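Subject: Re: [shared-lab-equipment] second arm now, or wait for the new budget?

Hi all,

Sorry to be slow with this one. I read your message over breakfast and had opinions right away, and then the morning got away from me, as mornings in November seem to do.

> We have money left for either a second arm or a set of spares
> and a proper bench for the one we have, and we can't stretch
> to both. Leclerc say their quote is good for 30 days. Those of
> you who have been through this already, what did you buy
> first, and what do you wish you had put in the budget? We are
> mostly doing small tabletop jobs, sorting and picking up
> light things, nothing heavy.
>
> Also, has anyone dealt with Kallier for grippers? Their prices
> look good but I can't find much about them.

We went through very nearly the same thing at Sisinton a while back, and I'd say spares and the bench first, with no hesitation at all. I know that's the dull answer! A second arm is a lovely thing to unpack, and I was the one arguing for it at the time, so I'm in no position to scold anybody. But what slowed us down in our first year was hardly ever the arm. It was waiting on fingertips, or a cable that had been bent one too many times, or a table that wobbled enough that we had to redo the setup after lunch.

If it helps, our list from back then was 12 lines long, and 9 of those were things that cost less than a decent office chair. Spare fingertips (buy more than you think, and buy two shapes if you can), spare cables, clamps, a good long extension cord, floor tape to mark where people walk, and so on. We also put aside $500 for what we called table stuff, meaning cups, cloths, little bins, anything the arm has to handle. Our finance office thought this was very funny and asked whether we were opening a cafe. It was gone by spring, and I'd ask for the same amount again, maybe as its own line so it doesn't get eaten by shipping.

On Kallier, we have bought from them once, a gripper and some spare parts. The gripper has been fine for light work like yours. Delivery was slower than promised, and the parts came in two boxes a good while apart, so if you have a deadline I would order early and ask them to confirm what is in stock. They were pleasant on the phone. I believe the folks at Gilness have used them more than we have, so perhaps one of you over there could chime in?

As for the Leclerc quote, do ask them to extend it. They did for us, without any fuss, and it gave us time to measure the room properly. Please measure the room properly! Leave floor space for the computer and somewhere sensible for its cables to go, and leave enough space for a person to get behind the table without climbing over everything. Our first plan had the table right up against the wall, and we moved it within the month.

One last thought on the second arm. If you do the bench now, get one long enough to take another arm later on the same rail. The difference in price was small when we asked, and it makes the next request much easier to write.

I'm happy to send our old spreadsheet to anyone who wants it, though I warn you the tabs are a mess. Just write to me off list.

Warm wishes from Sisinton 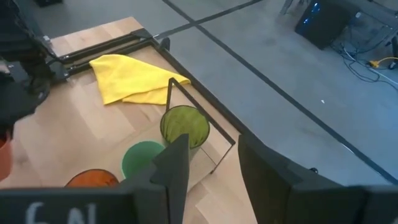

P.S. I forgot to say, put soft things in your table money as well as hard ones. Cloths are cheap, they never land the same way twice, and we learned more about our fingertips from a bag of them than from anything else we bought that year. Get a few different sizes if the store has them.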